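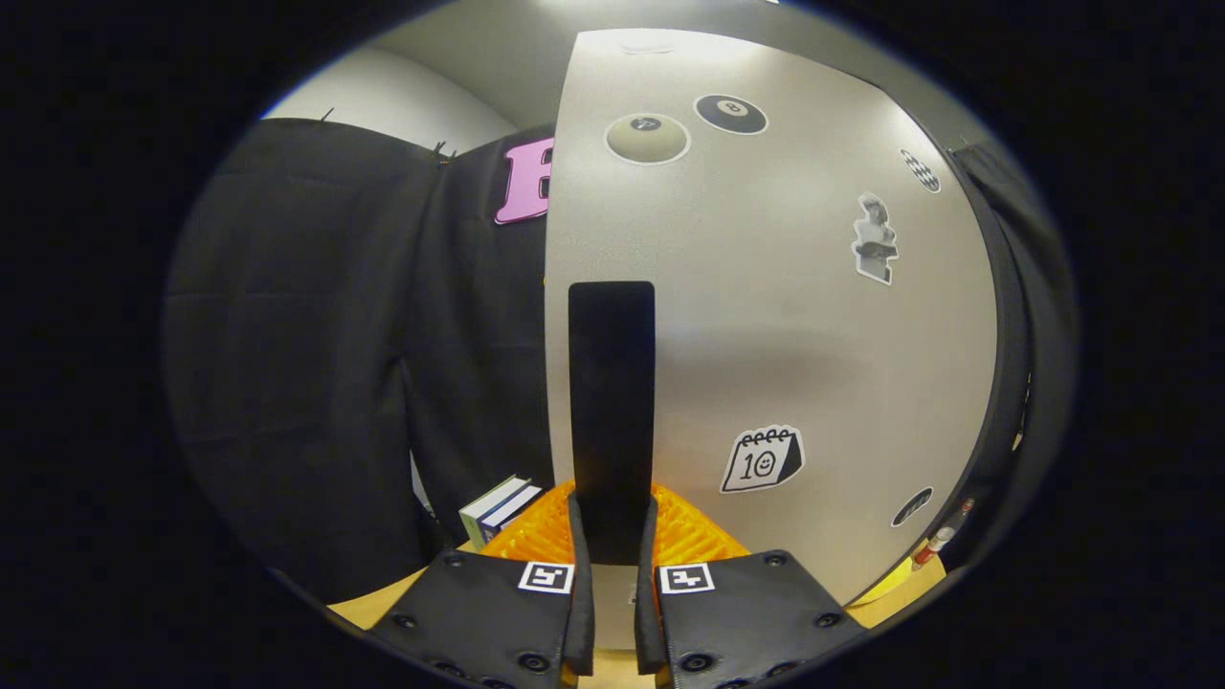
Orange and black on a light wooden tabletop.

Print this article | E-mail to a friend
Filed under: Home & Color, Conversations
Last updated: 2024-04-27

Natsumi Nishimura painted her first room when she was still in high school, and she will tell you it was a disaster. "It was my own bedroom, and I wanted it to feel like the inside of a peach," she told me, pouring us both more tea than either of us needed. "I brought home the chip, I loved the chip, I slept with the chip on my nightstand. Then I put two coats on all four walls and it looked like a cough drop. My mother stood in the doorway and said, well, you'll never oversleep."

She has now been helping other people choose colors for 33 years, most of them from a narrow storefront in Brivton called Bustis, which she took over from the man who taught her the trade and whose name is still on the awning. I had gone to ask her about orange, because I've been afraid of it my whole life and I have a hallway to paint. We got to orange eventually. First we talked about her knees, and the bakery that used to be next door, and why so many people end up living with a beige they don't even like.

"They get tired," she said. "You look at 70 chips under a store light and by the end of it your eyes are soup. So you grab the one that looks like the wall you already have. I don't blame anybody. I did it in my own kitchen! It was the color of oatmeal for years."

Her cure is a slow one. She asks people to buy a small can, paint a piece of poster board as big as they can manage, and carry it around the house for a week. It goes behind the sofa, then next to the window, then into the corner where the lamp is. She wants to know what it looks like at breakfast and again when the dishes are done. Customers in a hurry find this maddening, and she knows it.

"I had a couple come in from Wada, which is a good long drive," she said, "and they wanted to be painting by supper. I sent them home with three boards. The husband was so annoyed with me he forgot his hat. They came back two weeks later for a completely different green, and the hat."

So, orange. Natsumi leaned back when I finally brought it up, and I had the feeling she'd been waiting.

"People think of it as one thing, a traffic cone," she said. "But rust is orange. Terra cotta is orange. The inside of a cantaloupe is orange, and so is half of what you call brown. When somebody tells me they hate it I ask what their favorite mug looks like, and you would be surprised how often we end up in the same neighborhood."

She does have opinions about quantity. A bright orange, she feels, is happiest in a small helping with something calm beside it, and gray is the companion she reaches for most. A warm gray will settle it down, she says, while a bluish one will make it hum, and you have to decide which of those you want to live with. Black she uses the way some cooks use salt — a picture rail, a lampshade, the legs of a chair.

"I like all three together," she told me. "Put a lot of gray, a little black, and then one orange thing that you walk past every day and it says good morning to you. It doesn't have to be expensive. It can be a dish towel."

For walls she is more careful. The hallway I described to her has a window at one end only, facing north, and she made me draw it on the back of an envelope. She asked what the floor was. She asked which rooms opened onto it and whether I usually kept the doors closed, a question I had never once considered. (I keep them open. This is apparently important.)

"North light is cool, so it'll take the heat out of whatever you put there," she said. "You can go further than you think. I'd try you on something with a bit of clay in it, and I'd paint the ceiling the same color, only thinned way down with white. Then leave the trim alone until you've lived with it."

She mixes by eye a good deal of the time, though there's a Pritex tinting machine at the back of the shop that she speaks of fondly. Her recipes go on index cards, some 300 of them by now, in a recipe box that was her grandmother's. The cards are filed by the name of the street the house is on. When a family moves away, the new people sometimes come in asking what that lovely color in the dining room is, and she can pull it right out.

I asked whether she ever repainted that peach bedroom. She did, in February of the same winter, a soft white with the door left peach on the inside.

"My mother kept the door that way until she sold the house," she said. "I've still got the last of that can, dried solid. I couldn't tell you why."

I went home with three small cans in a paper sack. The boards are leaning against the hallway baseboard as I write, and so far I like the middle one best in the mornings.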